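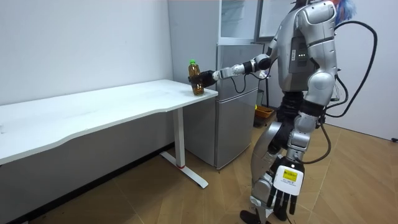 Fig. 4. Bottle at the right end of the desktop, cap on.

4.3 Drinks on the Desk

The Trulline desk has a plain white top with a curved front edge. Spills should be wiped up within 15 minutes.

1. Clear the right end of the top and wipe it with a dry cloth.
2. Close the cap fully before you put a bottle down.
3. Hold the bottle upright and lower it until the base sits flat.
4. Slide it back from the front corner, at least 100 mm from either edge.

Note: Tea and coffee can stain. Use warm water and a drop of dish soap, then dry.

CAUTION: Do not set hot pots or pans directly on the top. Use a trivet.

CAUTION: Do not use bleach or scouring pads on the white finish.

For marks that stay after cleaning, see section 4.5.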